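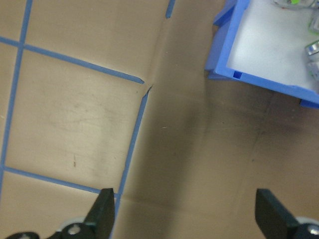 What do you put under a tape grid so the tape doesn't pull up the tabletop?
Brown kraft paper, one sheet if you can get it wide enough, with the tape going on the paper and never on the table.

Brollwood Workshop Forum > Benches and Storage > Paper and tape grids for sorting small blocks

tapehound
That answer is copied from our sticky and I still don't buy it. I covered my bench with a roll from Sleiman last February and it had wrinkles in it before I finished the second row of tape. Once there's a crease, the lines on either side of it don't meet up. You can measure all you like. Then people tell me the grid keeps the sorting neat. Does it? My blocks end up in the bins either way.

gridlock27
Did you tape the edges down first? Mine stayed flat for 11 weeks. The squares aren't for show, they give every block a place to sit before it goes in a bin. Two blue bins side by side at the far end, paper in front, and you work toward them.

tapehound
Yes, I taped the edges. The middle is what moves.
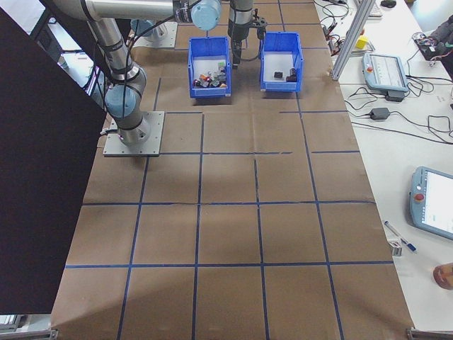
And I'd still like to hear what the squares do that a bare table doesn't. If you're moving a pile of red and green blocks from one bin to the other, you pick one up and put it down. The paper never enters into it.

slowbench
Half agree. For moving bin to bin the grid is decoration. For laying pieces out so you can see what you've got, I'd miss it. I would skip the cheap tape though. I used Astero and the cut ends lifted on me.

gridlock27
Astero is fine if you press it down. I've put down a lot of it, 1,000 feet easy.

slowbench
Pressed it with a roller. Still lifted. 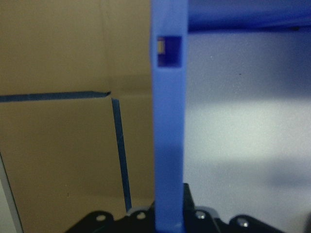

Can you lay the same tape on cardboard instead of paper?
Cardboard takes it well and wrinkles less, but it will still crease at the folds, and the tape may take the top layer with it when you peel.

mudroom_max
That's from the sticky too and it's the one part I trust. I flattened a few boxes and taped those. Took 10 minutes and the lines stayed straight. Ugly, but so what.

tapehound
What about the seams between boxes?

mudroom_max
Small blocks catch on them now and then. I live with it.

gridlock27
So you traded wrinkles for seams. Not sure that's a win. Spend the money on better bins. The Plateretti ones have a low front and you can see to the bottom.

tapehound
Any bin lets you see to the bottom when there are three things in it.

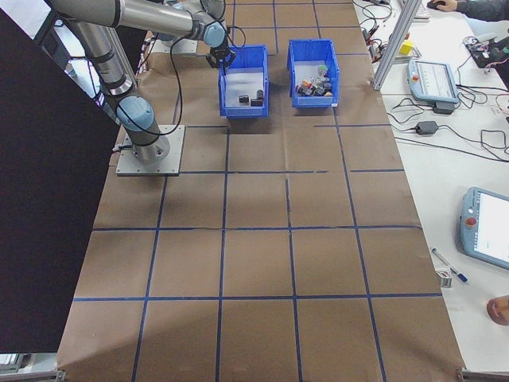

Fill it and the dark pieces vanish under the bright ones, low front or not. I sort the black stuff out first, into its own bin, and leave the orange and pink and whatever else together. No grid needed for that. I'll try one more sheet with the cardboard underneath, and if it buckles I'm going back to bare wood.

slowbench
Let us know. My bet is it buckles.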